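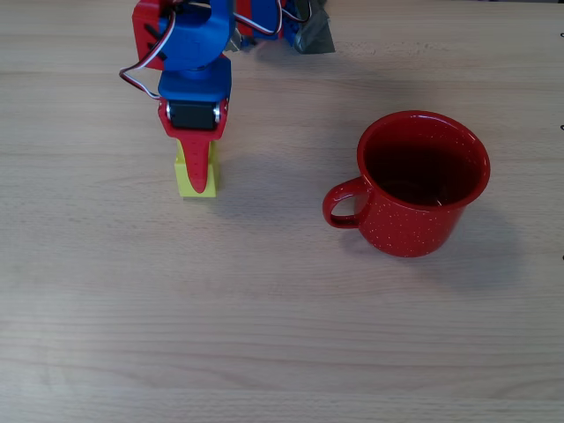
Kurkstead's winter soup and stories evenings return for a new season

The Kurkstead soup and stories evenings are coming back in November, and this time they're spreading down the road to Nindthorpe as well! The season brings nine evenings of home-made soup, strong tea and tales told out loud, with doors opening at 6.30 pm and the first story at 7 pm.

Last winter 3,796 bowls of soup were served in the old reading room at Kurkstead, a huge jump on the season before, and on several nights people were happily sitting on the stairs. Adding the chapel hall at Nindthorpe means there will be 200 seats for every evening — and a much bigger kitchen.

Gunvor Eide, who started the evenings after moving to Kurkstead from Solberg, will open the season with a set of fishing stories she learned from her grandfather.

"I've told these stories to my own family so many times that they join in with the endings," she said. "I can't wait to try them on a full room. Bring something warm to wear, because the chapel takes a while to heat up, and bring your own mug if you have a favourite."

Sajib Sarkar is back in charge of the cooking. His lentil and lemon soup was the first to run out on most nights last year, so he'll be making it at both halls, along with leek and potato, a spicy tomato and one new recipe he is still testing on his neighbours. Bread comes from the Gandidum bakery in Nindthorpe.

Chantelle Oosthuizen will host the open floor in the second half, when anyone can get up and tell a story of up to five minutes. No reading from paper, please — but forgetting a bit and going back for it is absolutely fine.

Entry is free and soup is pay-what-you-can. The season runs until March. Places for the open floor can be booked at either hall on the night, up to 7 pm.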